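I have been putting off writing up the gripper job because I wanted to see if it would hold. It has, mostly, so fine.

The Pruvon manual says to regrease the finger slides every 1000 hours. Ours started sticking at 756. Euan Skinner at Drollimton told me that was "within the expected range," and I would love to know whose range. The left finger lagged the right one on opening, which meant every part got nudged sideways before it was let go.

So I pulled the fingers, wiped out the old grease (gray, gritty, not nice) and put everything back with fresh stuff. Then came the part I trust least, which is teaching the open position again in the simulator before touching the real arm.

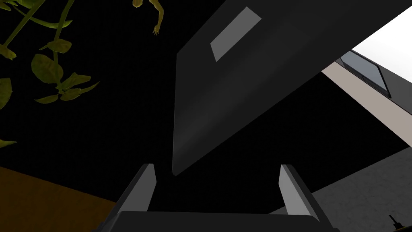

Mitra Asadi swears by checking it there first. I go along with it, but a simulated finger has never had grit in its slide. It opens as wide as you tell it to, every time, and you learn nothing about drag. What it did catch was a typo in my tool offset, 10 mm too long, and I'll admit that would have cost me a set of pads.

On the real arm I ran 500 open and close cycles with no part, then went to lunch and ran them again. The left finger still seems a hair slow to me. Mitra says I'm imagining it.

I've written 500 hours on the cover in marker as the new grease interval. The manual can say what it likes.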